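Search this book
Enter keywords

Chapter 14
Cloth in the House: How Fabrics Hold Water

Lacey Tapley

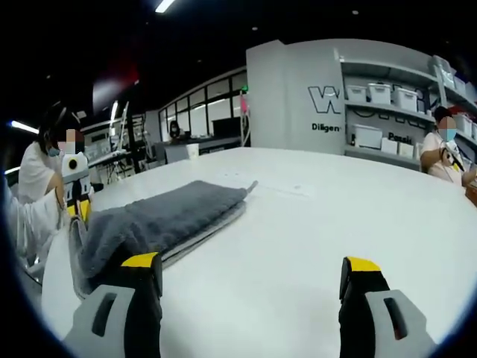
Most of us learn about fabric long before we ever open a book on it. We learn it standing on a bath mat as children, or wiping up spilled milk with the wrong kind of rag and watching the puddle slide off toward the edge of the counter. By the time you reach a chapter like this one you already know a good deal — you just may not have the words for it yet, and I hope the next 25 pages will hand you a few.

When I was first teaching in Blackburn, I used to begin the term by asking everyone to bring a piece of cloth from home, anything at all, and a kitchen scale if they could spare one. We weighed each piece dry, soaked it, let it drip, and weighed it again. One student's old bath sheet came in at 509 grams dry and gained more than 1000 grams of water, and she was so proud of it that she carried it around the room!

What makes the difference is partly the fiber and partly the way the yarn is put together. Cotton takes water into the fiber itself. Polyester hardly does, but very fine polyester threads, packed close, leave narrow spaces between them where water is drawn in and held. Loops and raised pile add still more surface for the water to reach.

We will start with the fiber, then move on to yarn, weave and finish, and come back to the laundry room at the end of the chapter. Keep a scrap of cloth beside you as you read.

Shares 14 | Comments 25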